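Subject: Re: [housekeeping-ops] Hand grippers and the bed-making tasks, Sivari

Replying to the question from the Plarkeck site, quoted in part:

> We've been told the handheld units arrive in February. Our room staff
> want to know two things. Does this replace the evening shift, and who
> answers for the room if it isn't finished because someone was recording?
> Zulley's summary covers neither.

I'll take the second one first. At Sivari the room and the recording are booked as separate work. A recording block is 6 rooms, and those rooms come off the attendant's list for the day. Before we did that, people were trying to do both and the floor supervisor was signing off rooms late. Put it in writing before the units arrive.

As to the evening shift, hours have not changed here so far. What has changed is the order of work. Small items left on beds used to be cleared by whoever came in first, in one armful. With the gripper it is one item per pick, placed and released, then the next. It is slow, and the wrist gets tired well before the rest of you does.

We have logged 3868 picks, of which 605 were rejected at review, mostly for soft items that folded under the fingers. Socks and dark cloths are the worst. Flat stiff items go better if they are approached from a corner.

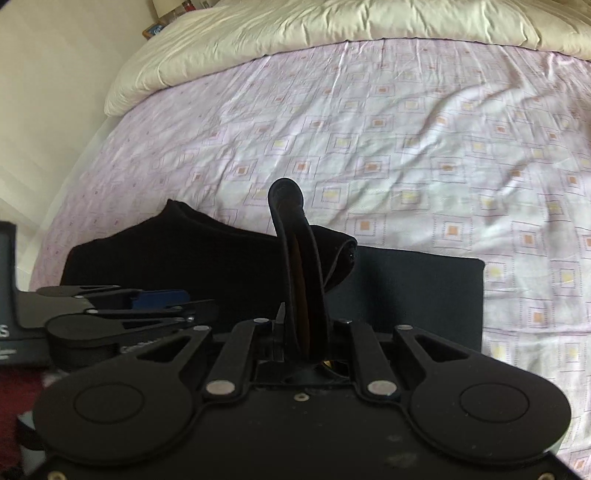 What we changed in the task sheet

1. Clear the bed before touching the duvet. Fold it back to the head and leave it there until the last item is off.

2. Pull the sheet reasonably flat. Small creases are fine - reviewers do not reject for them.

3. Limit a block to almost 8 minutes of continuous gripping, then swap hands or swap people. Szénási (the annex) runs longer and gets more complaints about thumbs.

4. Rejected picks are not counted against the attendant. Our first version of the sheet had a column for them and the staff asked for it to be removed. It was.

Still open on our side: the pay grade for recording blocks. It is currently paid at the normal room rate, and the attendants argue it is closer to training work. I agree with them, but it sits with Zulley.

I can send the task sheet as plain text if Plarkeck wants it.

Ops desk, Sivari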